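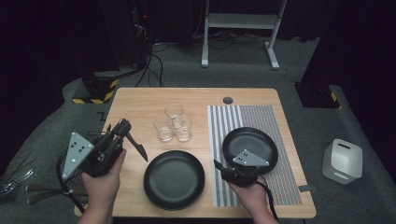
Going back to school at 41

07/06/2026

I got the letter from Isdale in March. I had been accepted into the evening program in information systems, four semesters, two nights a week. I put the letter in the kitchen drawer and didn't tell anyone at work for a couple of weeks.

A few people have asked me how I ended up there, so I'm writing it down once.

I worked in payroll at Clalley for a long time. Payroll is a computer job whether or not anyone calls it that. We had 267 employees when I started and a little over 1,000 when the company moved us to the new system. I was the one who sat with the consultants because I knew where the old numbers came from. Esther Muriithi, who ran that project, asked me one afternoon where I had learned to write queries. I told her I had copied them out of an old binder and changed things until they worked. She said that was how she learned too, and then she asked if I had a degree. I have two years of community college, most of it in English.

She sent me the link to the Isdale program that night. I didn't open it for a month.

The application was not hard. The transcript was. My old college in Pikville had merged with another one, and it took three phone calls to find the office that keeps the records. They accepted 21 of my credits. The fee for the first semester was $1,879 after the employer discount, and I paid it out of what I had set aside for a different car. The old car is fine.

The first class was databases, taught by Shabani Gachanja. He goes fast and he puts everything on the board by hand. There were 4 women in the room, counting me. I noticed that, and then after the second week I mostly stopped noticing it, except when we were put into project groups. Mine was me, Lotte Boersma and two men who work the same help desk and finish each other's tickets. Lotte is 23 and types faster than I can read. I did the table design and she did most of the code. We got a B plus. We lost points for documentation, which I had said I would do, and I ran out of time.

Statistics was worse. I hadn't done any math on paper since I was nineteen. I went to the tutoring center every week it was open and I passed with a C, and I am not going to pretend I was happy with it. Els Dierckx, who works there, got me through the chapter on regression by making me draw every problem first. I still do that.

What I would say to someone thinking about it: call the records office early. Ask your employer about the discount before you register, as mine would not apply it afterward. Buy the used edition of the textbook. Find out if the parking lot gate closes at ten, because the one at Isdale does, and the late class ends at 9:50.

I register for fall next week. Systems analysis is full already, so I'm on the waiting list for that and signed up for networking in the meantime. Jolien Van den Broek took it last year and has promised me her notes.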